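Section 6: Folding a shirt or coat on the bed

I do all my big folding on the bed, because my table is too small and the sleeves always end up hanging off the side. If you've got a proper folding table, lucky you, but the steps are the same!

Before you start, clear the bed and pull the cover tight. Empty the pockets too (I once folded a bus ticket and 2 mints into a coat and found them in November).

1. Do up the top button, one in the middle and the bottom one. You can skip the rest.

2. Lay the garment out flat and smooth it from the collar down to the hem. Black cloth hides its creases, so go by feel or tilt your head until the light catches them. 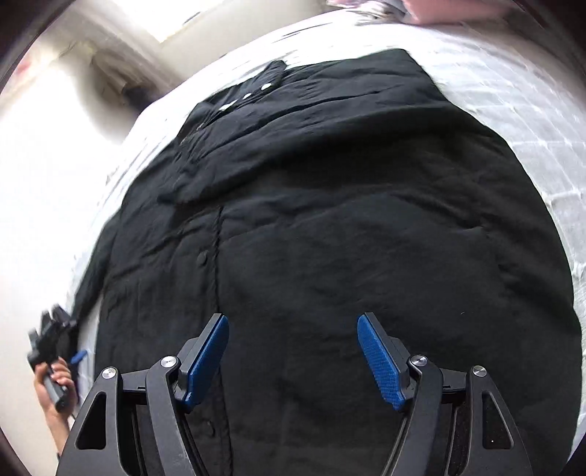

3. Bring one side in towards the middle, sleeve and all, then turn the sleeve back so it runs straight down. Do the same with the other side. You're after a long strip, the same width top and bottom.

4. Fold the hem up to the middle, then once more up to the collar. Thick coats only want the one fold, or they spring open again.

5. Slide both hands underneath, lift, and turn the whole thing over so the collar faces up.

Note: Yevdokiia Antoniuk wrote to say she folds in thirds and gets a neater stack. I've tried it and she's right for shirts, but my coats came out like bricks.

Caution: black on white bedding means fluff, and plenty of it. Go over the cloth with a lint roller before step 3, while you can still reach all of it. Don't press hard on wool.

Storing it is in Section 7, along with what to do about hangers.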